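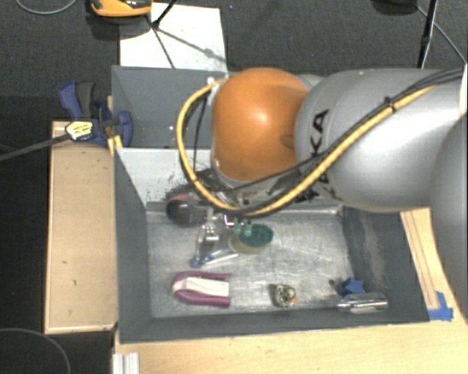

Drevton workshop walk-round, bins, benches and small parts
Done 23rd April, units 1 and 2, by me, with Valentin Dinu holding the clipboard for the second half

Same checklist as September, with a couple of lines added at the bottom that I kept wishing we had. I write comments as I go, so they're long where I had something to say and short where I didn't. OK means OK. FIX means somebody needs to do something before the next round. WATCH means I'll look again and I'd like you to look too.

1. Metal bins, general condition — WATCH
The gray ones are holding up. Floors are scratched, as you'd expect from bins that get metal and hard plastic dropped in them all day long, and I don't count scratches as a fault. What I do is run a gloved finger across the floor and along the bottom of each wall, and if the glove snags, the bin comes out. One snagged (in unit 2, bin 713, back corner) and it's on the repair shelf with a tag on it. Please leave the tag on! Last time the tag fell off and the bin was back in use by lunch.

2. Bin walls and lining panels — OK
Worn paint on the walls is fine. Scuffs and specks on the light panels are fine too, as long as the panel sits flat and the edge isn't lifting. I pushed on every panel at both ends. If you find one that clicks when you push it, that's a FIX, so write it on the sheet even if you're in a hurry.

3. Bins on wooden tabletops — FIX
The bins slide. I can move an empty one with two fingers, and the Wernilano mats we bought for exactly this are still rolled up under the sink in unit 1. There are 20 of them, so we aren't short. Valentin and I put down the first few while we were there and it took no time at all. Rest to be done by whoever opens up.
While the bins were off I checked the wood. Couple of dents, no splinters that I could find, one sticky patch I cleaned off with soapy water.

4. What's in the bins — WATCH
Loose parts should lie in a single layer on the floor of the bin with room to get your fingers around them. A few at a time is plenty. I know it's tempting to tip the whole carton in — I've done it — but then the small ones go underneath and people start digging with bare hands. Two bins were heaped. I emptied both back into their cartons.
Also, food wrappers. One. You know who you are.

5. Round containers — OK
Nothing cracked. Please keep using the see-through ones where there's a choice, it saves me opening every single lid. The Gundine tubs have lids that go on crooked if you rush, so press all the way around until they stop giving.

6. Cables — OK, with a comment
Everything I could get at was tied up and off the floor. I look for three things: a tie pulled so tight it pinches, a loop hanging low enough to catch on a sleeve or a bin handle, and any spot where the outer jacket has gone shiny from rubbing. Found one tie I didn't like and swapped it for a looser one. If you replace a tie, trim the tail flush. Those cut ends are sharp and I have the scratch on my wrist to prove it.
Connectors: look, don't tug. If one seems loose, put it on the sheet and come get me.

7. Reaching into bins — FIX
Hands stay out while anything powered can move over the bin. We all know it, and I still had to say it once on this round. Stop it, lock it, then reach. The lockout tags live on the hook by the Sheikh cabinet, and the hook was empty when I got there, which tells me they're in people's pockets. Please check yours and hang them back up.

8. Gloves and glasses — OK
Plenty of medium and large, hardly any small. I've put small on the order. Glasses were clean for once, thank you!

9. Floor and walkways — OK
Swept in both units. Mop bucket was parked in front of the fire exit in unit 2, so I moved it, then it was back there when I came through again twenty minutes later. Valentin is going to tape off the area. Until then just don't.

10. Lighting over the benches — WATCH
Shiny parts and shiny bin floors throw a lot of glare. I stood at each bench and tried to pick out a small part in the bin without tilting my head. Bench by the window was the worst. I'd like to try a softer bulb there before we start moving furniture.

11. NEW LINE: bin numbers readable — FIX
Bin 633 has lost half its sticker and a few others are curling. I'd like them all redone with the thicker labels, on the short end, so you can read them without lifting anything.

12. NEW LINE: repair shelf — OK
One bin and a broken stool. The stool has been there since September. If it's yours and you love it, fix it, otherwise it's going in the dumpster.

Sheets go in the tray by the door when you've initialed your lines.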